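Wakanness Folding Station

Two-arm table for recording cloth handling examples

If you want a learning system to fold shirts, you need a great many examples of shirts being folded, and you need them without losing your mind over the setup. Wakanness is our bench for exactly that work, and we are very fond of it!

It began as a side job at Braravwood, when Jeanine Van Beek wanted wrist views and a wider view recorded against the same clock. Cloth is a wonderful subject for this (it never lands the same way twice) and a tiring one, so most of the design went into keeping the person running the session comfortable and the takes easy to sort afterwards.

What the station does

Each take saves the arm positions, the gripper openings and every camera view together under one number. Mark it good, poor or redo when it ends and move on to the next garment. Poor takes are kept too — a sleeve that slips is well worth having in the set.

A practised operator gets through roughly 400 takes in a week. Our longest-running shirt set stands at 2037, with 561 of those starting from a badly crumpled heap. Those are our favourites.

Marking out the table

We suggest a plain, matt surface with tape lines on it. The lines give you something to line up against when you lay out a garment, and they make it simple to spread your starting positions instead of dropping every shirt in the same spot. Change the garment often. Collars, cuffs and buttons all teach something, and a set made only of T-shirts will leave you stuck at the first stiff collar.

Options

Wastell session software, for naming, sorting and trimming takes
Tsao mounting kit, for wrist cameras
Extra storage, 800 GB

The station is set up at your site, and training for two operators is part of the order. New bookings are open for September.
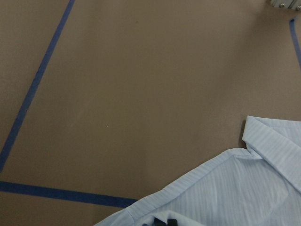
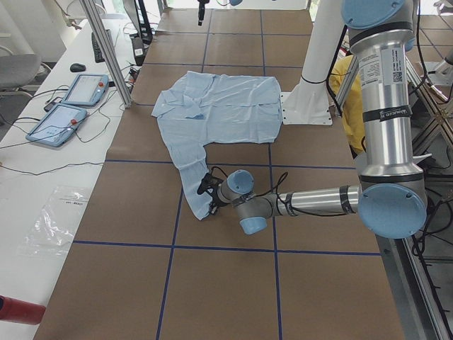

Light blue shirt on the taped table: collar from the wrist camera (first), cuff in the gripper from the fixed camera (second).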